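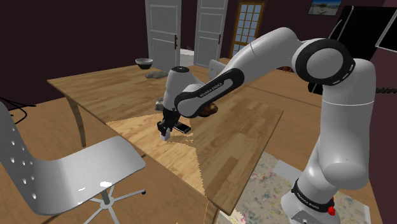 ## Visit to the Orkitz household robotics laboratory, Grarkness

Two members of the Drasta Housing Association's equipment group visited the Orkitz laboratory at Grarkness in May. The purpose was to learn whether machines of the kind developed there could carry out simple chores in supported flats within the next planning period. The visitors were received by Verena Kaufmann, who leads the simulation work, and Tsutomu Arai, who is responsible for trials on physical equipment.

### Simulated rooms

The morning was given over to simulation. Orkitz prepares most of its tasks in computer-rendered rooms before any of them is tried on a real arm. The room shown to us was furnished much as a tenant's might be, with a wooden table, a white office chair drawn up to it, a rug and maroon walls. A Franka Emika arm stood over the table with its gripper pointing down, very close to a black smartphone lying flat on the top. A dark grey bowl stood at the far end.

The chore under study is table clearing. The arm is asked to pick up one named object and set it down in a given place, after which the room is reset and the objects are moved. Ms Kaufmann explained that a single overnight run covers 460 such attempts, and that the light, the furniture and the position of the objects can all be altered between them.

We asked which objects cause most difficulty. Flat items were named first. A telephone offers the fingers very little to hold, and an approach that is slightly too low ends with the fingertip pressing on the table. Soft items, such as cloths and bread, are hard for a different reason: their behaviour when squeezed is costly to simulate, and the results are not yet trusted.

### Physical trials

After lunch Mr Arai took us to the Sakai room, where the same tasks are repeated with real objects. Thirteen tasks are in regular use. We watched five attempts at moving a mug from a table to a tray. Four were completed. In the fifth the mug was gripped by the rim and slipped on to its side, and a member of staff stopped the arm.

The pace was slower than we had expected. One mug took up to 20 seconds, and a table laid for two would occupy the machine for several minutes. Mr Arai did not regard speed as the main obstacle. He was more concerned that the arm is fixed to its base and can reach only what is placed near it, and that a person must still be present to put matters right after a failed grasp.

### Matters of interest to the Association

Wiping surfaces, loading a washing machine and putting away shopping were discussed but not demonstrated. Orkitz has begun work on wiping and has no date for the other two. Staff were open about these limits, and no equipment was offered to us for sale.

It is our view that the systems seen at Grarkness are not ready for use in tenants' homes. A fixed arm in a shared kitchen, working under supervision, might be considered at a later stage. Ms Kaufmann has agreed to send the results of the next 300 physical attempts once they are available, together with a note on how failed grasps are recorded. The equipment group will look at both papers before deciding whether to request a second visit.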